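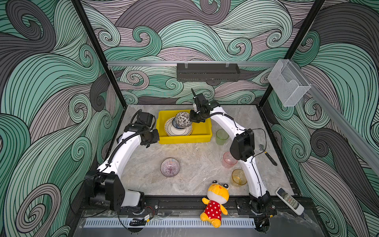 The Granadum cell at Stekent College, with the dish bin at the back. Photo: Granadum Robotics Club.

FOR IMMEDIATE RELEASE

Stekent College robotics club heads to the Rarnent Challenge with a robot that clears up the crockery

STEKENT, May 5, 2025 – I've been asked to write this one because I'm the person who filled in the entry form, so hello! I'm Nneka Eze, I'm in my second year at Stekent College and I'm this year's captain of Granadum, the college robotics club. We've got a place in the final of the Rarnent Challenge in June, and we would love people to know about it.

Rarnent is a competition for student teams who work with robot arms. Every team gets the same kind of brief, a job from ordinary life, and then has the spring to teach a robot to do it. Ours is called Table to Tub. You start with dishes and cups on a table top and you finish with them in a plastic tub, and the judges mark you on how much goes in, how gently, and how well your arms stay out of each other's way. Teams only find out on the day where everything will be put down at the start, so you can't just record one perfect run and play it back.

We named our entry Yusuf. Yusuf is the software, the bit that looks through the cameras and decides where the arms go next, although most of us have ended up calling the whole thing Yusuf, arms and all. The club has 36 members and nearly all of them have had a turn at driving it since the autumn. To teach it we guide the arms through the job ourselves, over and over, and save every go. We've saved 400 goes so far and the plan is to reach 500 before we pack up for the final.

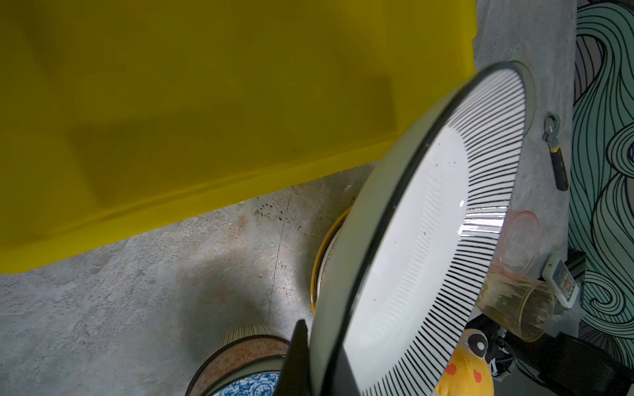
Bowls have eaten up most of our term. A cup is fairly friendly, you come down over it and close, but a bowl is wide and shallow and there's no handle, and if you grab too near the bottom it slides round on you. We tried all sorts before settling on the rim grip, where one finger goes inside and the other stays outside with the wall pinched between them, and the bowl ends up on its side when it's lifted. The wrist camera gets a lovely clear look at the pattern that way (on the one with the thin black lines you can see the strokes fanning up towards the rim) but it also gets the shine off the glaze, and shine was a real headache for us. A bright patch can cover up the very lines the software might be using to work out where it is. We've since recorded lots of goes with the lamps moved about, and that helped more than any of the clever code I wrote over the Easter break. Slightly annoying, that.

The other thing we argued over was what to practise with. Some teams buy a set of matching plates and stick to them. We went to the charity shops on Stekent High Street with a carrier bag and came back with whatever we liked the look of, so hardly anything matches. Our reasoning was that a robot that has only met white crockery might not cope with anybody's real kitchen. I still think that was the right call, and I'll say so even if we come last!

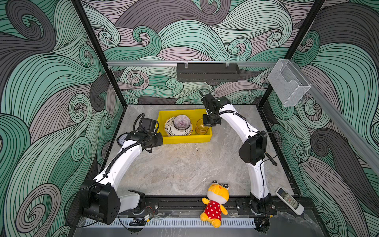

Sharing the space is the part I'm proudest of. With two arms you can get through the job faster, but only if they aren't both trying to get into the tub at once, and in the early weeks we hit the stop button an awful lot. What we do now is give each arm a side. The one on the right comes in from above, gripper pointing straight down, as it does over the amber container standing at the right of the bin, and the left one keeps to the left wall of the bin until it's needed. If both want the middle, the left one waits. It's a very simple rule and we spent a fortnight trying to replace it with something grander before going back to it.

We've done all this on a small budget. The college lends us the room and the arms, and the club itself had £250 to spend this year. That went on crockery, tape, lamps, cable clips and quite a few biscuits. We're now trying to raise the train fares for the final, so if you run a business in Stekent and fancy having your name on our team shirts, please do get in touch. There's plenty of room on the back.

In return, we're opening the doors. Between now and the final we'll be running lunchtime sessions in the robotics room where anyone from the college can come and have a drive.

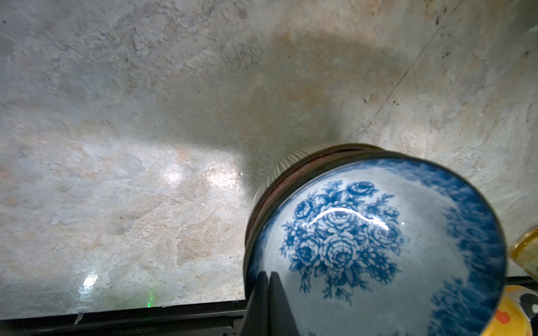

You don't need to know any coding to join in. You sit down, one of us shows you which control does what, and you have a go at getting a dish into the tub. Most people are hopeless for five minutes and then suddenly get the feel of it. With your say-so we keep your run and it goes into the pile that Yusuf learns from, mistakes included, because a robot that has seen a wobbly pick-up has a better chance of getting out of one.

We'd especially like to see first years. Lots of us are leaving in the summer and the club needs people who can carry it on – drivers, coders, people who are good at tidying cables, people who can explain things to judges without going bright red. I was in that last group's waiting room for a long time and I've nearly got there.

After the final we'll put our notes, our recordings and the list of everything that went wrong on the college website, free for other school and college clubs to use. If you're a teacher thinking of starting something similar, come and see us before you buy anything.

About Granadum
Granadum is the student robotics club at Stekent College. It is open to all students on any course and meets after lessons during term time.

Press contact
Nneka Eze, team captain, Granadum Robotics Club, care of the main office, Stekent College. Interviews and visits to the robotics room can be arranged through the office. Please give us a bit of warning so we can get the arms set up.

ENDS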